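¿Cambiar el inodoro yo misma o esperar al fontanero? (suelo pulido, sin obra)

Publicado en Baños y fontanería

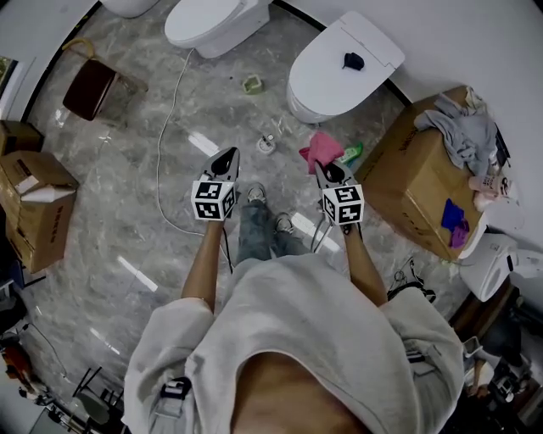
Os cuento, que llevo dos semanas dándole vueltas. Tengo un piso de los años setenta con un solo baño y el inodoro original, que pierde agua por dentro de la cisterna desde que lo conozco. Ya le cambié el descargador una vez, luego la boya, y sigue con ese hilito de agua que no para en toda la noche. Mi cuñado dice que a esas alturas se cambia entero y se acabó.

El problema es que he ido a mirar y me he mareado. En la tienda me hablaron de salida vertical, salida horizontal, salida dual, tanque bajo, adosado a pared, suspendido... Yo iba con una foto del mío en el móvil y la medida del hueco apuntada en un tique, y el chico me dijo que así no me podía decir nada. Pues vale.

Me gustan dos: uno de la serie Damitz, que es compacto y va pegado a la pared, y otro de Warkberg que es más normalito, de los de toda la vida, y cuesta bastante menos. El Damitz tiene la tapa de caída lenta y la verdad es que me hace tilín (tengo un niño de cuatro años que da unos tapazos que tiemblan los cuadros).

Mis dudas:

El desagüe del mío sale hacia abajo, por el suelo. ¿Me vale cualquiera o tengo que buscar uno concreto?

El suelo lo puse hace poco, es porcelánico pulido, y me da pánico taladrar y que se raje una pieza. ¿Se puede pegar con silicona y ya está? He visto vídeos donde lo hacen así y otros donde dicen que es una barbaridad.

¿Es una cosa que pueda hacer una persona apañada en una mañana? Sé cambiar grifos y montar muebles, pero nunca he movido un inodoro. El fontanero me da cita para abril y me pide 200 euros solo por la mano de obra, con la retirada del viejo aparte.

Gracias por adelantado y perdón por el rollo.

Marlene Trindade

Nivaldo Queiroz
Respondió el miércoles

Hola, Marlene. Yo he cambiado ya unos cuantos, en mi casa, en la de mi madre y en un local que tuve, así que te cuento lo que me ha funcionado a mí. No soy profesional, que conste.

Lo primero de todo, olvídate del modelo y mide el desagüe. Tienes que saber la distancia desde la pared terminada (con el azulejo puesto, sin rodapié ni nada) hasta el centro del tubo del suelo. Con el inodoro puesto no ves el tubo, pero te puedes guiar por los tornillos de los lados, que suelen caer cerca del centro de la salida. En muchos inodoros antiguos es así, en el tuyo a saber. Si puedes, desmonta y mide de verdad antes de comprar, aunque te quedes una tarde sin baño. Yo no lo hice la primera vez y me tocó devolver una taza que pesaba como un muerto, bajarla por la escalera y volver a subir otra. Todavía me acuerdo de la espalda.

Con salida hacia abajo te valen los de salida vertical y los de salida dual. Los duales llevan un codo que se pone por dentro para bajar al suelo, y ahí está el truco: cada fabricante tiene su codo y su distancia mínima y máxima. Pide la ficha técnica con el dibujo acotado. Si no te la dan, sal de la tienda. Los que van pegados del todo a la pared quedan monísimos y se limpian de maravilla, pero para apretar la manguera por detrás necesitas manos de niño o mucha paciencia. Yo en tu caso, para estrenarme, iría al normalito, que tienes los lados abiertos y ves lo que haces.

Lo del suelo. El porcelánico se taladra bien, de verdad, pero con broca de diamante, SIN percusión, mojando a menudo y sin apretar. Pon una cruz de cinta de carrocero donde vayas a entrar, que en pulido la broca patina que da gusto. Cuando hayas pasado la baldosa cambias a broca de pared y sigues en el mortero. ¡Y antes asegúrate de que por ahí no pasa ninguna tubería! Si no te atreves, hay quien lo pega con silicona neutra o con adhesivo de montaje. En casa de mi madre lo pegué porque tenía suelo radiante y ahí no se ha movido, pero hay que dejarlo quieto un día entero, sin sentarse, y con un solo baño eso es un drama familiar. Además algunas marcas exigen los tornillos para la garantía, míralo.

El orden que sigo yo: cierro la llave de escuadra, vacío la cisterna, saco con un vaso y una esponja el agua que queda en la taza, suelto el latiguillo, quito tornillos y corto la silicona vieja con un cúter. Luego balanceo la taza despacito y para arriba, con ayuda. Enseguida un trapo bien gordo en el tubo, atado a algo para que no se cuele, porque el olor que sube es tremendo. Rasco, limpio con alcohol, presento la taza nueva sin fijar, marco los agujeros con lápiz, la quito, taladro, y ya después el manguito y a montar. Al apretar los tornillos ve alternando de un lado a otro y para en cuanto notes firmeza, que la porcelana parte sin avisar (me pasó, con un ruido que no se me olvida).

Y cambia el latiguillo y la llave de escuadra aprovechando. Son cuatro perras. Yo los compré en la ferretería Nogueira junto con el manguito de goma, y al final entre unas cosas y otras no llegué a 50 euros de material, sin contar la taza.

¿Una mañana? La primera vez, un día. Empieza temprano y con las tiendas abiertas - te va a faltar una pieza seguro.

fontanera_del_sur

Espera al fontanero si el bote o el manguetón es de plomo. En pisos de esa época es muy habitual, y un injerto de plomo a PVC mal hecho te acaba en el techo del vecino. Levanta, mira, y si ves un tubo gris blando que se marca con la uña, no lo toques y llama.

Y otra cosa, ¿seguro que pierde por el descargador? Echa unas gotas de colorante en la cisterna y espera sin tirar. Si la taza se tiñe, es la junta de asiento, que en los antiguos se llena de cal. Yo he visto cambiar inodoros enteros por una goma. A lo mejor con limpiar bien el asiento y poner junta nueva tiras casi 11 años más.

Silicona siempre neutra, la ácida no.

pepelu_reformas

Yo compré un Flollier y muy contento, la tapa baja sola. Lo puso mi suegro, así que de la instalación no te puedo decir.

Marlene Trindade

¡Gracias a los tres! He hecho lo del colorante y la taza se ha teñido de azul en un rato, así que este fin de semana pruebo primero con la junta. Si no va, levanto la taza y miro de qué es el tubo antes de comprar nada. Nivaldo, ¿la broca de diamante de qué diámetro la pusiste? Por tenerla ya en casa por si acaso.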